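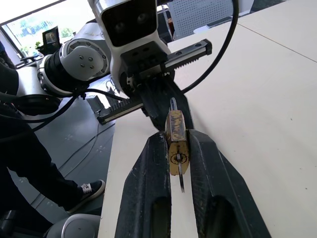

Which gripper should I order for small metal parts, the block-finger or the rail type?
Order the rail gripper if the parts vary in width, and the block-finger gripper if they need to be held firmly while something else works on them. Customers with a two-arm cell often buy one of each.

Kurnport Bench Gripper Pair
Catalog no. 1257
Page updated October 13, 2023

The Bench Gripper Pair is a set of two electric parallel grippers for two-arm tabletop cells. The set contains one Brusent block-finger gripper and one Quezada rail gripper. Both run from the Amis controller, and both can be ordered separately.

Brusent block-finger gripper
Thick black fingers with a recess near the base of each. The matte surface scuffs in normal use. Scuffs do not affect grip, and we do not replace fingers under warranty for surface wear alone. Replace a finger when the contact face is no longer flat.
Stroke: 26 mm
Fingers sold in pairs, part no. 565

Quezada rail gripper
Long gray linear rail with a toothed edge and a black carriage. The jaws hang from the carriage and can be changed with a hex key. Keep the teeth clean. Brass filings and thread lint are the usual cause of a position fault, and a dry brush will clear them.
Jaws sold in pairs, part no. 1846

How we compare them
We use a small brass padlock with a steel key in it as one of our test pieces. The rail gripper closes on the shackle from above and the block fingers hold the body from the sides, with the key left free below. It is an awkward part for both. The shackle is curved, so narrow jaws tend to roll on it, and the body is short enough that the block fingers have to be centered well. If the two arms disagree on position, the lock tilts and the key swings toward one finger.

In our May comparison the block fingers kept the body straighter during small wrist moves. The rail jaws were easier to line up and more forgiving of a bad approach angle. Neither gripper did well when it had to lift the lock flat off a smooth table by its edges. For that job, order the thin jaws.

Camera placement
A wrist camera sees the fingertips and the part at close range, but thick fingers take up a good share of the view. Set exposure with the fingers closed and a bright part between them. A white tabletop will otherwise push the part too dark to read a keyway or slot. If there is a window behind the cell, repeat the setting when the daylight changes.

Cables
Leave a wide loop at the wrist and check it at full rotation of each arm before running any program. Cable clips are included. Extra cable is not.

In the box
One Brusent gripper with fingers fitted
One Quezada gripper with standard jaws
Two mounting plates and screws
Two gripper cables
Cable clips
Hex key

Not included: Amis controller, arms, cameras, thin jaws.

Returns
Unused grippers may be returned in their original packing. Fingers and jaws that have been mounted cannot be returned. Please quote the catalog number and the serial number on the mounting plate when you write to us.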